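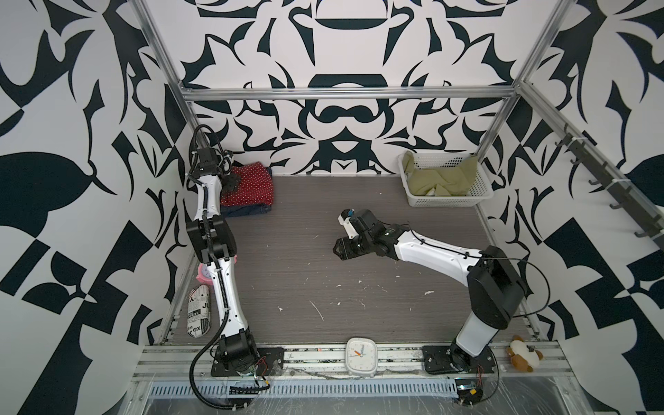
Asstead Clothing Swap Returns in March With a Folding Table for Everyone

ASSTEAD, Mar 1, 2024 -- The Asstead clothing swap is back this month, and it has outgrown its old spot! Doors open at the Dankwa Street hall at 10 a.m. on the second weekend of the month, with twice the rack space of last summer's event and a whole corner given over to the thing people kept asking for: help with folding.

Last July, 223 people came through and 924 pieces of clothing found new closets. This time organizer Adwoa Amoah is hoping for 3000 pieces, and judging by the bags already stacked in her hallway she may get there. Early drop-offs lean heavily toward kids' sweaters, with a good showing of denim and more scarves than anyone on Plilard Avenue could wear in a lifetime.

"I love a pile of clothes," Amoah said. "But a pile is hard to shop. You find one nice shirt and by the time you've pulled it out, six other things are on the floor."

So everything that isn't on a hanger will be folded before it goes out, and the folding corner will stay open all day for anyone who wants to learn. Adjoa Nyarko, who spent years on the sales floor at a department store in Bostex and can do a stack of T-shirts while holding a conversation about something else entirely, is running it. She has a soft spot for the pieces most people give up on -- thin cloths, fitted sheets, anything that slides.

Her method for a light cloth is simple enough to pick up in a couple of tries. Lay it out flat and smooth it from the middle. Fold it lengthwise into a long strip, run a hand along the edge, then bring the layers over on top of each other. Stop and straighten the hems before the last fold. Most people skip that part and then wonder why the bundle leans.
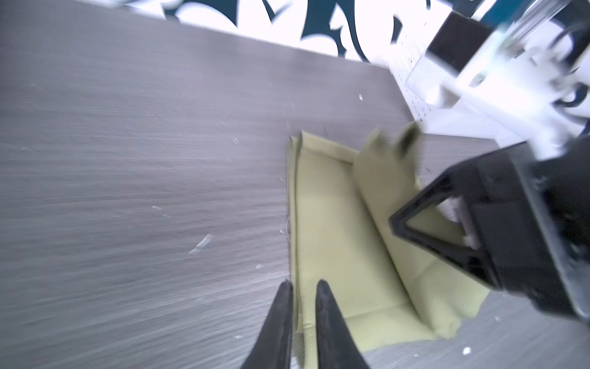 Layer over layer: a pale yellow-green cloth folded into a long bundle.

Nyarko will run short lessons through the day, each one on a different kind of item. The morning is for small things like dish cloths, napkins and bandanas, which makes it a great time to bring kids. After lunch she moves on to shirts and sweaters, and the last lesson is all denim. There's no sign-up and no charge. Just walk over and find a place at the table, and feel free to practice on your own donations before they go out on the shelves.
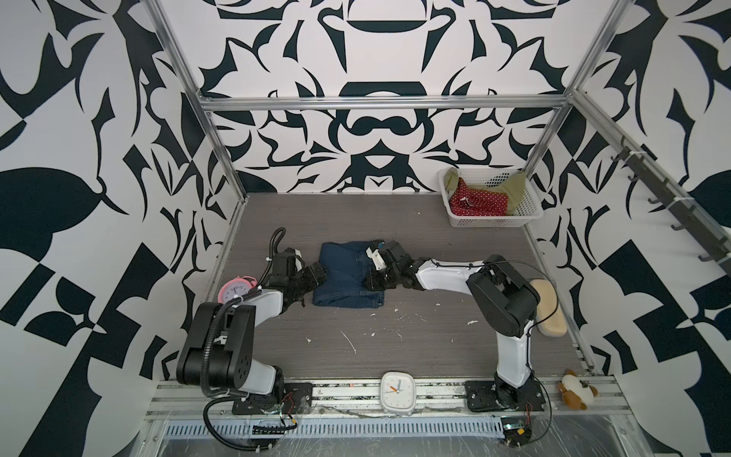
Jeans were the runaway hit of the July swap, and they're getting their own shelves this year, sorted by waist size with kids' pairs down low where kids can reach them. Nyarko likes to lay one leg over the other, tuck in the point at the seat and fold up from the hem until the whole thing is a flat block that stacks well. She's particular about which side ends up where, too. A dark blue pair folded into a neat rectangle, with the waistband and a belt loop along the top edge, is just what she wants to see on the shelf, and shoppers can get to the size label without taking the stack apart. Pairs with holes are welcome as long as the holes look like they were meant to be there.

The swap works the way it did last year. Bring clean, dry clothing in wearable shape and take home whatever you like. You don't have to bring anything in order to shop, and you don't have to match item for item. Scarves, belts, hats and table linens are all fine. Shoes are fine in pairs. Please leave pillows, underwear and single socks at home (there was a whole box of single socks last time, and Amoah still has it).

Drop-offs are open at the hall on weekday evenings from 5 to 7 until the day before the swap. Donations that come in already folded will be greeted with real joy, but bags are fine, and labeling them by size is a big help. Anyone who would like to fold, sort or carry can come by during those same hours.

Parking is behind the hall, with the entrance off Plilard Avenue. The front steps have a ramp on the left side, and strollers can be parked in the coat room. Coffee and banana bread will be out from opening until they're gone, and last July they were gone by 11.

Shopping runs until 3 p.m. Whatever is left over at the end goes on to the free closet in Bostex, which is especially short on adult sweaters and kids' jeans right now.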